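Home Data Docs Releases Contact

Candine Cabinet Surfaces: README and data card

December
By the Pustum data desk

Summary

Candine Cabinet Surfaces is a table of written records about white two-door base cabinets and the stickers applied to them. Each record covers one surface of one cabinet in one state (doors closed, one door open, both doors open). The current release has 122 records from 18 cabinets. Records are text only. The pictures on this page are not part of the download.

The set was started to settle a naming problem. The Godoy parts list and the Wekum fitting notes used different words for the same panels, and "left door, inside" meant one thing to the person standing in front of the cabinet and another to the person who had hung the door. Sticker positions were added afterward and now make up most of the table.

What a record contains

cabinet_id: short code, assigned in order of entry. Codes are not reused when a cabinet is withdrawn.
state: closed, left_open, right_open, both_open.
surface: one value from the surface list.
finish: plain color word. White, pale gray, dark gray, charcoal. No paint codes.
fittings: free text. Handles, recessed slots, peg holes, hinges if visible from the front.
stickers: zero or more entries, each with a class, a zone and a note.
wear: free text, may be empty.

An empty stickers field means the surface was checked and had none. A surface that could not be checked has the value NA. Release 1 used an empty field for both, so anything joined from release 1 should be treated with care.

Surface list

All names are given from the position of someone facing the front of the cabinet. Left is the viewer's left, with the doors open or closed. A door keeps its name when it swings, so the left door's inner face is still door_left_inner when the door is standing wide open.

drawer_front
rail_top
door_left_outer
door_left_inner
door_right_outer
door_right_inner
upper_compartment
shelf
lower_compartment_back
lower_compartment_side_left
lower_compartment_side_right
floor_shelf
plinth

Not every cabinet has every surface. Units without a drawer have no drawer_front record. The slot handle set into the top rail on some units belongs to rail_top and is entered under fittings, with "slot" as the first word. Bar handles are entered with "bar" first, followed by the color and the edge they sit nearest.
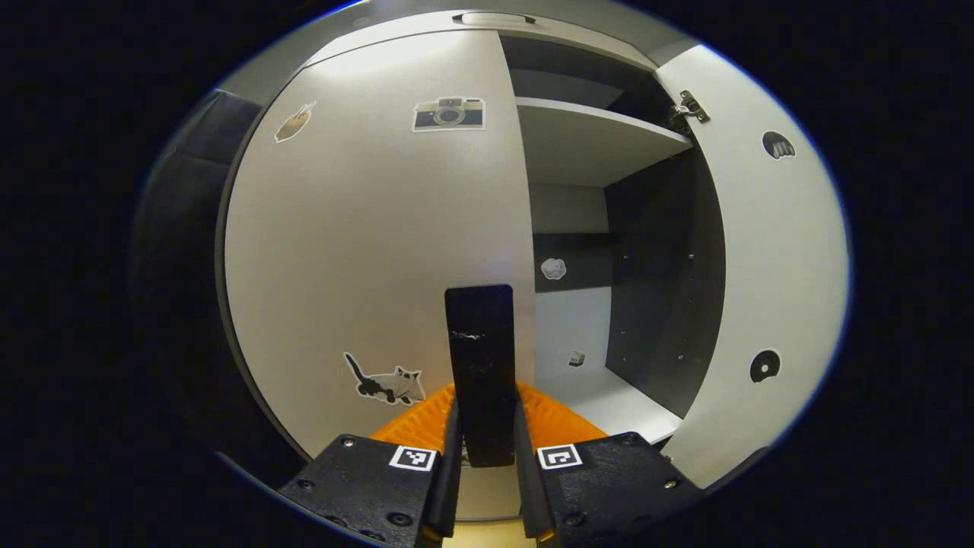

Door outer faces are recorded with the door closed where possible. If the door was open when the surface was checked, the state column says so and the zone is still given as though the door were shut. This matters most for the right door, which on many units was left open for the whole session.

Zones

Doors and back walls are divided into a three by three grid: high, mid and low, then left, center and right. A sticker is assigned to the zone holding its visual middle. Stickers that sit on a zone line go to the upper or left zone. No measurements in inches are given. An earlier draft had them, taken with a tape from the top left corner, but two passes over the same door did not agree well enough to publish.

Back walls in banded colors are handled differently. Where the back wall of the lower compartment changes shade from top to bottom, the bands replace high, mid and low. The band names are band_upper, band_middle and band_lower. Bands are not equal in height, and the lower band is usually the one where placement is least precise.

Sticker classes

The vocabulary has 8 classes:

animal: cats, other small animals, anything with legs and a tail.
fruit: whole fruit shapes, including solid black silhouettes.
camera: retro and modern, any body color.
hand: pointing, waving, open palm.
clock: clock and watch faces, or round shapes that read as one.
lock: padlocks and keys.
blank_shape: white or gray pieces with no readable drawing, including irregular and crumpled-looking outlines.
other: everything else.

Class is decided by what the sticker shows, regardless of color or size. A cat drawn in black and white and a cat drawn in orange are both animal. Where the drawing is too small to name the animal, the note reads "small animal, unspecified". Please do not upgrade these to cat or dog from memory of a different door.

The blank_shape class is the one people ask about. It was split from other in release 2 after it became clear that half of other was white blobs. Some of these may have had a print on them once. The record only says what shows now.

Interior surfaces

Compartments are recorded from the top down. The upper compartment sits under the drawer where there is one, and its lower limit is the shelf. The front edge of the shelf counts as part of shelf, including any stickers on that edge. The lower compartment is split into a back and two sides. The floor shelf is the horizontal panel at the bottom of the compartment, and the plinth is the recessed strip under it.

Peg holes are entered under fittings for the side they are on, as "peg rows, vertical". The number of holes is not recorded. Shelf height is not recorded either, apart from the words fixed or movable where the Godoy list gives them.

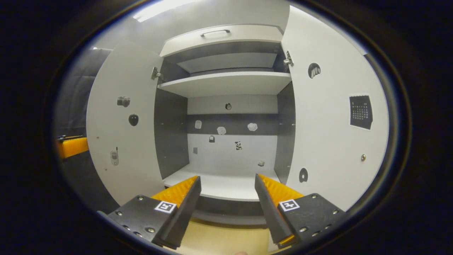
Inner door faces get their own records even when they carry nothing. On units with both doors decorated, the same drawing can turn up on more than one face, and the class column alone will not tell these apart. Use cabinet_id, surface and zone together as the key. The note column can help but was never meant to be unique.

Recording procedure

Wipe down the surface with a dry cloth.
Open both doors fully and complete the interior, top to bottom.
Complete both inner door faces.
Close the doors and complete the outer faces, then the drawer front or top rail.
Read the entries back against the cabinet before moving to the next one.

Stickers that lift at a corner are pressed back by hand and the note gets "lifted". Stickers found on the floor of the compartment are not put back and not recorded. Contents are taken out before the first pass, and nothing in the table refers to contents.

Changes in this release

Added plinth as a surface. It was previously folded into floor_shelf.
Renamed inside_left and inside_right to door_left_inner and door_right_inner.
Split blank_shape from other.
Corrected the finish value on a run of side walls that had been entered as black. They are charcoal or dark gray.
Removed duplicate rows created when the Wekum notes were merged.

Known problems

Shades of gray are judged by eye under room light. Pale gray and white are confused more than any other pair, above all on back walls, where the lower band can be read as either. Two entries for one wall that differ only in this respect should not be taken as a change of panel.

The hand class is thin and should not be used for any comparison between cabinets.

Wear on drawer fronts was entered inconsistently before the field was given a fixed order (location, type, extent). Older wear text has been left as written.

There is no field for the direction an animal or hand faces. Some notes have it, for example "walking left", and some do not.

Suitable uses

Checking panel names, practicing structured description of furniture, testing left and right conventions, building small lookup tools. The set is not a catalog of available cabinets and says nothing about load, price or assembly.

Files

surfaces.csv: the main table.
stickers.csv: one row per sticker, joined on record number.
vocab.txt: class, zone and surface names with one line of definition each.
changes.txt: the list above with older entries.

All files are UTF-8 with a header row where applicable. Commas inside notes are quoted.

Corrections

Send the cabinet_id, the surface, the current value and the proposed value. One correction per message is easier to process. Corrections to class names are collected and applied at the next release. Position corrections go in as they arrive.

Contact: Pustum data desk | Copyright Pustum | Back to top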